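Blog > Robot Club > Season Notes

We use cookies to remember your preferences and to see which posts get read. By continuing to browse you agree to this.

Two arms, one box, and a very happy club

15th December
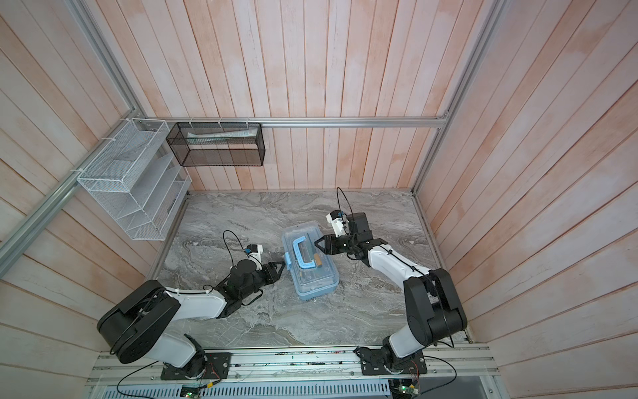
Huia Hoani thinks we should have started with two arms back in October and skipped the single-arm stage completely, and told me so at the end of the session while coiling up an extension cord. One arm teaches you to be careful, was the argument, but two arms teach you to plan, and planning is what we're bad at. I've been chewing on that ever since. I think I half agree!

So, the last club meeting before the break. I promised a proper write-up after the very thin one last month (sorry, I had a cold and a pile of grading), and this time there's loads to tell.

If you're new, I help run the after-school robotics club at Clildale. We've got a mix of kids who have been soldering since they were tiny and kids who came along because a friend did, and I love both kinds. This year we entered the Lanonska challenge, the student one with the household tasks. Each team gets a list and picks what to attempt. You can go for lots of easy tasks at a few points each or put everything into the hard ones. Our lot voted for hard ones, of course they did, and the one they fell in love with is called Lid and Lift: get a lidded case open, take something out, put the lid back on, then pick the whole thing up by its handle and set it down on a mark.

It sounds like nothing. My kitchen is full of lidded boxes and I have never once had to think about them. But try it with only a finger and thumb on each hand, and no feeling in either, and you'll see why the whiteboard is covered in arrows.

The trouble is the lid. With one gripper you push on it and the whole box goes for a walk across the table. The kids tried the obvious fix first, which was a strip of grippy shelf liner underneath, and then somebody read the rules out loud and found you can't put anything under the case. Groans all round. So now the left arm's whole job is to steady a corner and the right arm does the fancy work. They call the left one the babysitter. I did not come up with this and I'm a bit jealous.

Getting the babysitter to hold just hard enough has been the best lesson of the term. Too gentle and the box slides. Too hard and it twists, and then the handle isn't where the right arm expects it to be, and the right arm goes ahead and grabs air with total confidence. We had an entire evening of that. The sixth graders made a sound effect for it.

What finally got them moving was writing everything down as a conversation between the two arms. Left says "I'm touching." Right says "OK, coming in." Left says "still holding." It started as a joke on the whiteboard and turned into the real structure of the program, with each arm waiting for a message from the other before it goes on to its next step. I've tried to explain waiting and signaling to classes before with traffic lights and relay races and all sorts, and none of it landed like two arms being polite to each other over a plastic box.

The wrist cameras have been a big help too. The older group wrote a little script that saves a picture from each wrist whenever a run goes wrong, and they go through the pile together at the start of the next session with snacks. By this week there were 2,345 of them in the folder. That's a lot of failing, and I couldn't be prouder. They sort them by what went wrong (slipped, twisted, missed the handle, "unknown and spooky") and whichever heap is tallest is what we work on. It's a wonderfully simple way to pick your next job and I've started doing it with my own to-do list.

A few things for the other club leaders who read this, because I got some questions after the last post:

The light matters far more than I expected. A clear lid is a nightmare when there's a lamp right over it, all glare, and the camera loses the edge completely. We moved our lamp off to the side and turned one bank of ceiling lights off, and the lid edge came back. Took five minutes. We'd spent two weeks blaming the code.

Tie your cables down, but leave slack at the wrist. We learned this one the loud way. A wrist needs a good generous loop so it can turn without tugging, and everything behind it should be fixed so it can't wander under an elbow.

Slow is fine. Lanonska gives you up to 70 seconds for Lid and Lift and there's no bonus for finishing early. I had to say this many, many times. There's something about being twelve that makes you want the robot to go at top speed.

And let them name the files. I know. But Lumturie Nikolovski asked in the comments how we get the quieter kids to join in, and this is truly my best answer. A kid who has named a routine "gunilent" (it's the dragon in a story they're all writing, Gunilent, there's a map and everything) will stay with that routine until it works. Our gripper closing routine has been gunilent since October. The one for letting go is awasthi, who I believe is the dragon's rival. I've given up asking for sensible names and the code is better for it.

Now, back to what Huia was saying. Should we have gone straight to two arms? I keep going back and forth. The single-arm weeks were where they learned to jog the thing about safely, find home, use the stop button without panicking, and read an error message all the way to the end. I wouldn't give that up. But I do think we stayed there too long, and part of that was me being nervous about two arms sharing one small space. The first time both of them moved at once I had my hand over the stop button the whole time and I don't think I breathed. The kids were completely calm. They'd already worked out a zone for each arm and a rule for who goes first in the middle, on paper, in colored pencil.

Next year I'd do three weeks with one arm, then bring in the second with the zone drawing as the very first exercise. If anybody has tried it another way please leave a comment, I'd love to compare.

What's left before the regional round: the lift. Picking up by the handle is its own adventure, because it has to be stood up before you can get hold of it properly, and then the box wants to swing. There are two rival plans, one where the left arm keeps a light touch on the side the whole way across, and one where it lets go and the right arm just goes very, very slowly. Both groups are sure they're right. We'll run them against each other in the first session back, same start position, same mark, and whichever has the smaller heap of bad pictures goes in the program.

Thank you to the parents who brought the soup, and to whoever left the box of spare zip ties on my desk. They're nearly gone already. If you have more, I'm in the room most afternoons until the building closes for the break.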